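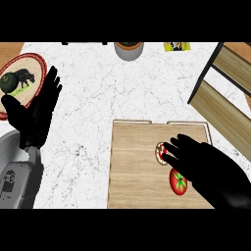
Looking After the Hands on a Two-Arm Kitchen Robot

07/10/2019
By Rasmus Kairys
2 min read

These notes cover the pair of black five-finger hands on our Lill unit. Most of it applies to any two-arm machine that works over a counter.

Wipe down after every food job. Tomato is worse than it looks. The juice is acidic and the seeds get into the finger joints, where they dry hard. Park the arms, switch off at the wall, then go over each finger with a damp cloth and a drop of dish soap. Do the palm last. Don't spray anything straight at the hand.

Check the fingertips. Press each pad with your thumbnail. If the dent stays, order a new set. The Trisow pads come in a pack of 100, so split one with somebody if you can. Ours last nearly 29 jobs on soft fruit and less on anything with a rough skin.

Look at the wrist. There is a seam where the black hand meets the gray forearm. Crumbs and juice collect there and a cotton swab gets most of it out. Turn the wrist by hand with the power off. It should move evenly all the way round. If it catches, take out the 4 screws, clean the collar and put them back finger-tight before you use the driver.

Re-zero the arms after the screws have been out. Raise both hands with the fingers up, hold them there until the light stops blinking, and save. On the Lill the counter in the service menu should go back to zero. Mine read 2,584 cycles the last time I did it, which was well overdue.

Set the board height again if you change cutting boards. A thicker board brings the food closer to the palm, and a palm-down hand will squash a slice before the fingers have closed on it. Lower the hand slowly over a whole tomato first and stop when the pads touch.

Keep the resting arm's side of the counter in mind too. Plates and small appliances are fine there as long as they were in place when you ran the setup. Move one and you need to run it again.

Spare collars are sold by Veramby. The older Pustuton collar fits but the screws are a different length, so keep them in separate jars.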